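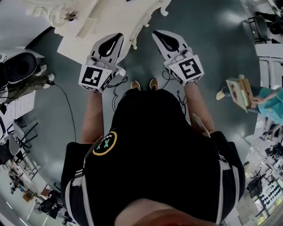 Workroom Floor and Walkway Checklist - Tapley Building

Used at the start of each month for rooms 9 through 18 and the hallway between them. Mark each line OK, FIX or N/A and write a comment if it is anything other than OK. Last round: October, started 7:30 a.m.

1. Floor surface sound, no lifted seams or chips
FIX. Seam lifting by the door of room 14. Taped for now. Jomby Flooring has been asked for a price on the whole strip, as the same seam was glued in spring and came up again.

2. Floor clean and free of grit
OK. Grit at the Aluvlow Street entrance after rain. Second mat put down.

3. Mats lie flat, edges not curled
FIX. Mat in room 11 is curled at one corner. Turn it over first. If it still curls, throw it out.

4. Walkways clear to full width
FIX. Boxes stacked outside room 16 again. Moved during the round. Same comment as the last two months - needs a shelf, or the boxes need to go to the basement.

5. Cords off the floor or under covers
OK. One cover in room 10 is short by a few inches. Not a trip hazard where it is.

6. Closed shoes worn in all workrooms
OK. Spare pairs in the hall closet are mostly small sizes. Order larger.

7. Lighting working, no flicker
FIX. One tube out over the sink in room 12. Hallway fixture near the stairs flickers for up to 26 seconds after it is switched on, then settles. Replace both.

8. Exit signs lit, exit doors open freely
OK. East door sticks a little in damp weather. Opened with one hand at time of check.

9. Extinguishers in place, tag current, nothing in front
OK. The one by the stairs had a coat hung over it. Coat removed.

10. First aid kit complete
FIX. Low on large bandages and out of eye wash. Restock from the Trivdale supply cabinet, code 214 on the order sheet.

11. Step stools steady, rubber feet on
OK. Stool in room 17 has new feet.

12. Spill kit full and easy to reach
N/A for rooms 9 to 13. OK elsewhere.

Notes for next round

Check item 1 before the morning deliveries come in, when the strip is easier to see. Bring a flashlight for the space behind the room 15 cabinets - it was skipped this time. Items marked FIX stay on the board by the office until they are signed off.

Related
Ladder and Step Stool Checklist
Monthly Extinguisher Log
Trivdale Supply Cabinet Order Sheet
Winter Entrance Mats

Tapley Building Office | Contact | Back to top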